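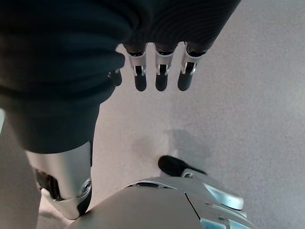 Figure 4. Dark sleeve hanging in soft folds over the forearm and the back of the hand. The fingers come out below the edge.

4.2 Sleeve length and the lower edge

Sleeve length is usually given as a single number, taken from the shoulder point to the wrist with the arm slightly bent. The number says little about where the cloth ends up when the arm hangs straight down. In Figure 4 the sleeve reaches past the wrist and covers the back of the hand. Its lower edge is rounded and bulges outward, and the thumb side is mostly under the cloth. Faint diagonal lines show across the surface of the fabric.

We call this shape a full edge. A flat edge lies close to the arm and ends in a nearly straight line. Van Wijk and Timmermans sorted the 3,488 photographs in the Brindus set into these two groups, working separately, and settled the cases they disagreed on together one Wednesday in September. Over 200 photographs could not be placed in either group and were left out of the counts below.

Two things made the sorting hard. Very dark cloth hides its own folds, so a full edge could often be judged only by its outline. Fine ribs were also easy to mistake for shallow folds when the light came from one side. For dark sleeves we therefore used the outline alone and ignored surface lines.

Cuypers repeated the sorting on 20 photographs drawn from the dark group, using the outline rule and no other notes. His labels matched ours except in two cases, both of them sleeves with the lower edge turned back on itself. Turned edges are treated separately in Section 4.3.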